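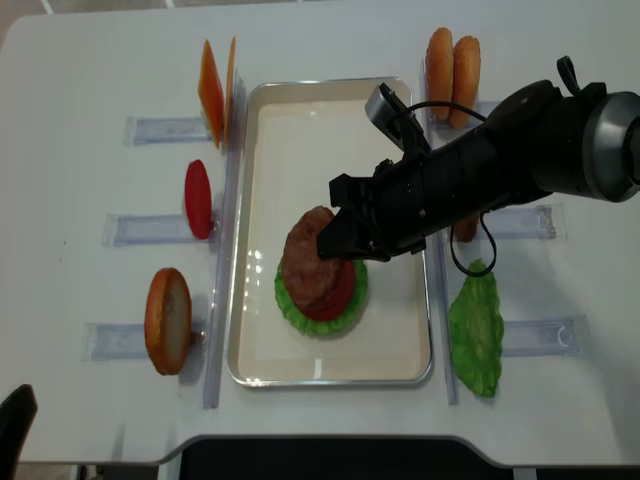 Local services > Ambulance and emergency cover

Is it worth paying the Dorovance ambulance subscription if we already pay for the fire and rescue levy?

Asked Oct 18, 2026 · 2 answers

We moved out to the Stolow side of the valley in March and have now had three leaflets through the door asking us to join the Dorovance ambulance scheme. It's 245 a year for a household. The leaflet says members "will not be billed for emergency transport" and that joining "helps keep a crew close to home". Lovely, but I'm already paying a fire and rescue levy on top of the ordinary council bill, and I assumed that covered somebody turning up if one of us keeled over.

I rang the number and the person who answered was pleasant but couldn't tell me where the crew sits overnight. She said it "varies with demand". That sounds to me like there isn't one on our side of the river after dark.

So, two things. Does the levy pay for any ambulance cover at all? And if I don't join and we need one, do they still come? I don't mind paying for something real. I do mind paying for a leaflet.

Answer 1

They come whether you've joined or not. Emergency calls go through the control room and the control room hasn't got a list of who has paid. Anyone who hints otherwise on your doorstep is trying it on, and I'd report it.

What you get for the 245 is protection from the bill afterwards. Read the small print before you decide, as "emergency transport" is doing a lot of work in that sentence. On the copy I was sent, it left out moves between hospitals, anything the crew later decides wasn't an emergency, and any trip made by a crew from outside the district. That last one matters where you are. When my father-in-law had his fall, the nearest free vehicle was the Kuruseck one, and it took 40 minutes. He had been a Dorovance member for years and still got an invoice. It was knocked off in the end, after a lot of letters.

The levy is separate. Ours goes on the fire engines, the station and the cliff and water rescue kit. The rescue crew will come out to a cardiac arrest if they're nearer, and they carry a defibrillator, but they can't take you anywhere.

Check your house insurance and any health cover through work too. Mine already included ambulance charges and I'd been paying twice without noticing.

I dropped the scheme after that. Wouldn't tell you to do the same – depends on your age and health and what other cover you've got.

Answer 2

Join. It's cheap for what it is and if everyone thinks like this there won't be a service. We've been members since we moved here and never had a problem.

Comment from the asker

Have you ever used it, though? Never having a problem could just mean never having rung them.

Reply to comment

No, thankfully. But the crew were very good at the school fair.

Comment from the asker

Thanks to the first answer. I've asked Dorovance in writing for the full terms and for the number of nights last winter with a crew based at Stolow. They have promised a reply within 5 working days. I also found the old minutes from when the Ó Ceallaigh garage was going to be turned into a night base. It was "at an advanced stage" then and it's still a garage, so I won't be counting that as cover. The house insurance turns out to have nothing about ambulances in it, so I may end up paying after all, but I'd like to see the terms first.

Was this page helpful? Yes (2) No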